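I got to the bakery in Resville at the worst possible time, which was seven in the morning, with a line out the door and the woman I'd come to interview elbow deep in rye. She pointed me at a stool with her chin and said, "Sit there, eat that, don't talk to me until the second bake is out." So I ate that. It was a caraway roll with too much butter on it (no such thing, I know) and I was very happy.

She's been baking in town for 31 years, the first few out of her own kitchen and the rest on the corner where the shoe repair used to be. When she finally sat down, flour up to her elbows, I asked how she got started and she laughed at me.

"I was bad at everything else! I answered phones for a year over in Dakby and I hung up on people by accident all day long. My aunt had a starter she was sick of feeding. She handed me the jar and said it was mine now."

The jar is still going, and she let me smell it. It smells like green apples and a little like nail polish, and she says the nail polish part means it's hungry.

What I wanted to know about was the rye, the dark one people drive over from Treloar for. She won't give out the whole recipe but she'll talk about it all day.

"It's a wet dough. People feel it and they panic and throw in more flour, and then they've got a brick. Leave it alone! It's supposed to stick to you. I use a scraper and I wet my hands and I don't fight with it."

And then she lets it sit overnight once it's baked, wrapped in a towel, before she'll cut it. I told her I've never once waited overnight for bread in my life and she gave me a look.
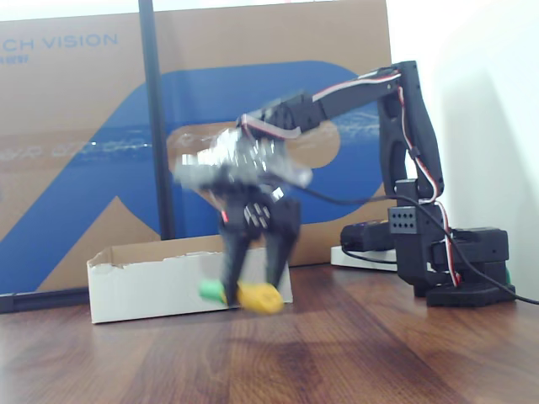
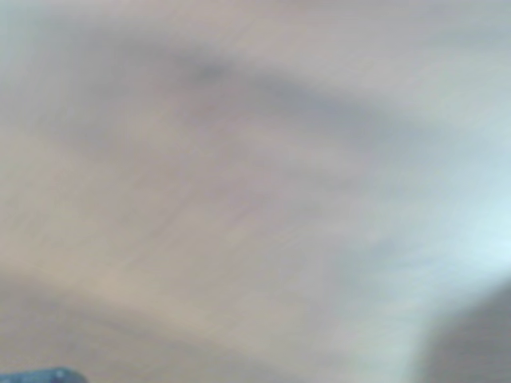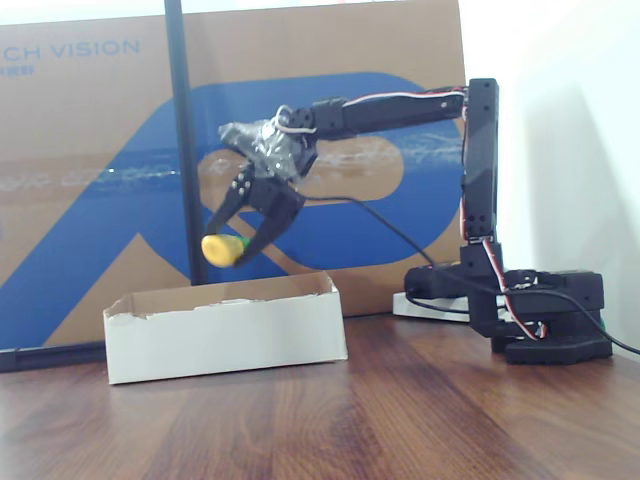
On the tabletop: the black arm, first and last pictures.

We got onto money, because I'm nosy. Flour went up, then butter went up, and she held the price of the rye for as long as she could stand it.

"I had one man tell me he could get a loaf at the supermarket for half that. I said go ahead, they're open till ten. He was back the same week and he bought two."

Her biggest day ever was the street fair last September, when she sold 617 rolls and ran out before lunch. She'd slept three hours. Would she do it again? "Ask me in August. Right now, no. In August I'll be stupid enough to say yes."

I asked if she ever eats anybody else's bread. She thought for a while, picking dough off her wrist, and said there's a flatbread at Vernska that she orders every time and can't figure out. She's tried it at home with yogurt, with potato water, with lard. "It's something in the oven, I think. Or they're lying to me about the lard."

Then the timer went off and she was up and gone, and I took a rye home in a paper bag. I made it until four in the afternoon.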